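What Is a Trade Mission?

A trade mission is a trip that leaders make to help businesses sell things in another country. Governors and mayors go on them. So do company owners.

Who goes?

A governor usually leads the group. Company owners and people from state offices travel too. The group is called a delegation.

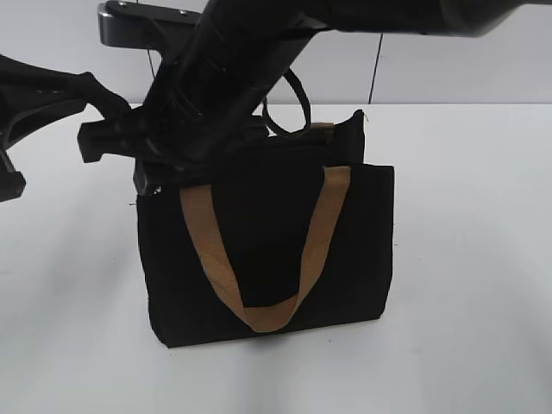

Members may visit factories, ports and farms. They also meet local officials. Each meeting has a written plan called an agenda.

What does a governor do there?

A governor can sign an agreement about trade or study. A governor cannot sign a treaty – in the United States, only the national government can do that.
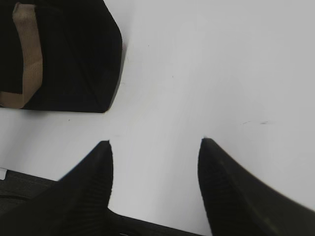 Many agreements are short. They say what two places hope to do together, and they may not be binding. "Binding" means that a court can make you keep a promise.

Who pays?

State money often covers the officials. Companies usually buy their own tickets. One company, Pinen, paid $1,570 for its seat on a September trip. The state paid $1,180 for each official.

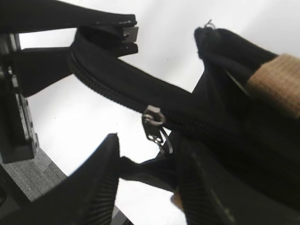
What happens afterward?

The state office writes a report. It lists the meetings and any sales. Janelle Agbayani, who wrote one such report, listed 82 meetings.
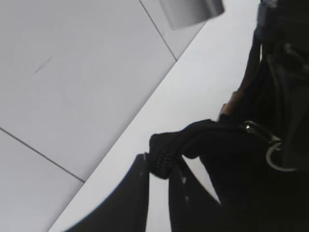 Sales can take years, so a second report may follow the first.

Words to know

Delegation: a group sent to speak for others.
Export: to sell goods to another country.
Treaty: a formal agreement between countries.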